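Search products Search Clear

Tevidska Bed with Upholstered Headboard
Gray / light wood
Price: $332, bed frame and headboard. Mattress and fitted sheet are sold separately.

The Tevidska is a large, quiet-looking bed for people who spend time on it also during the day. The headboard is padded and covered in gray fabric, with vertical channels stitched into it, and it is held in a light wooden frame. We have kept it in our list for several years and changed it only once, when the fabric became a little darker gray. If you bought the older one and want a second bed beside it, please write to us before ordering. The two grays do not match well in daylight.

The headboard

The channels go straight from top to bottom. The padding is firm at the back and softer in the first layer, so your shoulders sink in a little but you do not feel the board. When you read in bed, a pillow at the lower back is still a good idea, as the headboard stands almost upright.

The seams between the channels collect dust. Use the small brush of the vacuum cleaner and go from the top down, two times in a month if you have a cat. For a stain, take a damp white cloth with a drop of dish soap and press it. Do not rub across the channels, it makes the fabric hairy. The cover cannot be taken off for washing.

The wood

The frame around the headboard is light, with a matte finish that shows fingerprints less than a shiny one. It has a post at each end. The wood will become a little warmer in color in the first summer, mostly on the side of the window. Keep the bed a hand's width from a radiator.

The sheet

Under the mattress there are slats, and on the mattress we recommend the Hoko fitted sheet, which is 100% cotton and has deep corners. It comes in pale, soft colors that go well with the gray. Please know that the light in the room changes these colors a lot. Under a warm lamp the sage can look nearly beige, and on a cloudy morning it becomes green again. Mehwish Bugti, who chooses our fabrics, asks every customer to take home the small sample first and leave it on the bed for one evening.

The cotton is not treated against wrinkles. It comes out of the dryer with soft creases and they stay for a night or two. If you like it flatter, pull the far corners first, then the near ones, and smooth with the flat hand from the middle to the sides. Ironing is possible on medium heat, but for a sheet of this size it is a long work.

The bed in use 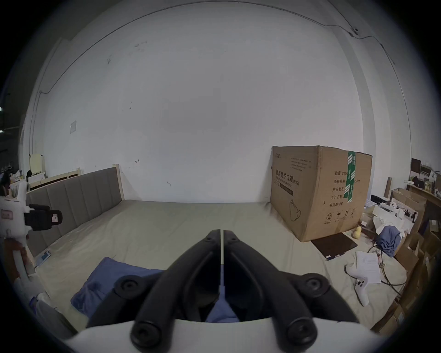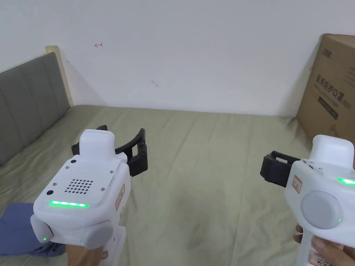
Gray channels on the left, with the light wood post at the far end.

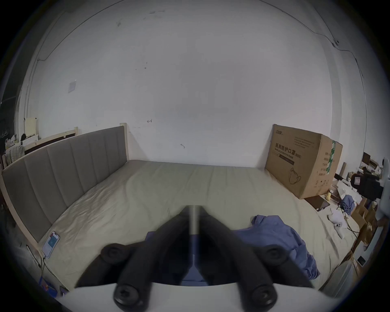
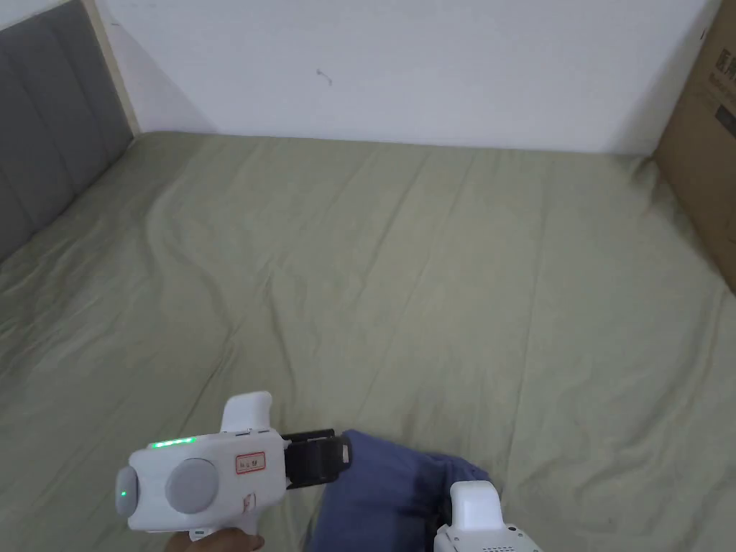 In this last one the long creases of the cotton can be seen well.

Can I put the bed with the headboard on one side only, in a corner of the room?

You can put it in a corner, and many of our customers do. The headboard goes against one wall and one long side of the bed against the other. Leave enough space on that side to pass your hand down, otherwise it is difficult to put the fitted sheet over the corner. In a corner we also advise to tighten the bolts on the wall side before you push the bed into its place, as later you will not reach them with the key.

Assembly

The bed arrives in three boxes. The headboard is already in its wooden frame and is the heaviest part, so please have a second person for carrying it up the stairs. All the bolts and one hex key are in the smallest box, in a paper bag that is taped to the inside of the lid. Customers often look for it in the wrong box and then call us.

Start with the long side pieces and the foot end. Leave the bolts a little loose until the headboard is on, then check that the corners are square and tighten everything. The slats are connected with a ribbon and roll out in one piece. The side with the printed arrow goes up. After two or three weeks of sleeping, tighten the bolts once more. If the bed makes a noise, it is nearly always one of the center leg screws.

Aníbal Ñahui does the assembly for deliveries in Pretville and the Adams side of the river. He needs less than an hour and takes the empty boxes with him if you ask at the time of ordering.

What customers wrote to us

"We fold all the laundry on it and the kids play on it after school, so I wanted a headboard that is not hard. It is comfortable. The sheet wrinkles more than my old one but it feels better on the skin." Ginette Hawthorne

"Very good bed, the post was scratched when it arrived. They sent a new part and I changed it by myself. I would like a darker wood too." Ilham Belhaj

About the darker wood: we have asked the workshop and they do not plan it for now.

Delivery and returns

The bed is normally in stock. In December the waiting time is longer, so order early if you have guests for the holidays. The driver calls in the morning of the delivery, before 9, and brings the boxes to your door. Bringing them to the bedroom costs extra and depends on the stairs.

You can return the bed within 14 days if it is not assembled. Sheets can be returned if they are not washed. Please keep the boxes until you are sure. A headboard without its box gets damaged in the truck and in this case we cannot give back the full amount.

Spare parts

We keep slats, bolts, center legs and corner posts for the present model. For the older model we have only the bolts and the legs. When you write, add the code from the sticker on the back of the headboard. For questions about parts ask for Socorro Mamani, she answers in English and Spanish.

Related items
Hoko fitted sheet, sage
Hoko fitted sheet, sand
Hoko pillowcase, set of two
Tevidska night table, light wood
Tevidska bench for foot of bed
Felt pads for bed legs
Slat ribbon, replacement

Contact | Delivery | Returns | © Tevidska Beds, Pretville. All rights reserved. | Back to top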